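27th August
By Naheed Lodhi

4. Bed occupancy and overnight humidity in small rooms

4.1 Setting and method

The measurements in this section were taken in rented rooms in the Dostari district, where most sleeping rooms have one outside wall and one window. Room volume was measured with a tape and corrected for built-in cupboards. Each room was fitted with two Puven humidity loggers, one at mattress height and one on the wall opposite the window. The loggers were checked against a salt reference before placement and again on return. Two units drifted by more than the allowed margin and their records were dropped.

A total of 107 nights were kept for analysis. A night was kept only if the tenant's sheet gave a time for going to bed, a time for rising, and the state of the window and door. Nights with a gas heater running were excluded, as combustion adds water vapor that cannot be separated from that given off by the sleeper.

Bedding was left as the tenants normally used it. We did not supply mattresses or covers, and no attempt was made to standardize the fill. This widens the spread of the results but keeps them closer to ordinary use. The bed is treated throughout as a store of moisture that fills during the night and empties during the day (Figure 2).
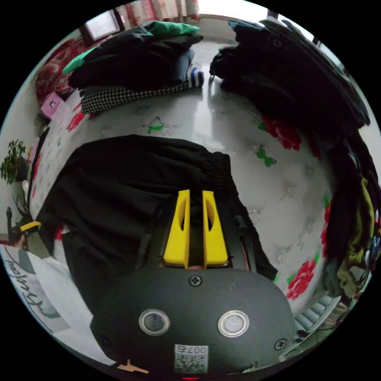 Ghauri objected, on reading the draft, that a bed made up tightly at seven in the morning does not empty at all before noon, and that the day value should be split at that hour. We accepted the point for the second half of the series. The first half cannot be split, as the early sheets do not record when the bed was made.

Figure 2. Bed, seen from above.

4.2 Results

With door and window both closed, carbon dioxide passed 2000 ppm in most single-occupant rooms before the middle of the night. In shared rooms the highest readings were close to 3000 ppm. Humidity followed the same curve with a delay, and the delay was longer at the mattress than at the wall. We take this as the effect of the bedding, which absorbs vapor first and gives it back slowly.

Opening the door alone lowered the carbon dioxide peak but had little effect on mattress humidity. Opening the window by a hand's width lowered both. The Flason trickle vents fitted in the newer building performed between these two cases - closer to the open door on still nights, closer to the open window when there was wind on the facade.

Morning practice mattered more than expected. Where covers were folded back and left, the mattress logger returned to the room value by early afternoon. Where the bed was made at once, it was often still above the room value at the next bedtime. Over a run of such nights the starting value rose, though the rise leveled off within a week.

4.3 Limits

The series ended before the heating season. Outdoor air in September is mild in this district, and the window results should not be carried over to winter. Mattress age was reported by tenants and was not checked.

Comments

tallis_r: Was the mattress logger under the sheet or beside it? It changes how you read the delay in 4.2.

Naheed Lodhi: Beside it, at the height of the top surface. I will add that to 4.1.

coldwall: We have the same trickle vents and they whistle, so everyone tapes them over. Might be worth asking your tenants.

m.ferro: Would like to see the closed-door nights broken out by room volume.

Last updated: 27 days after first posting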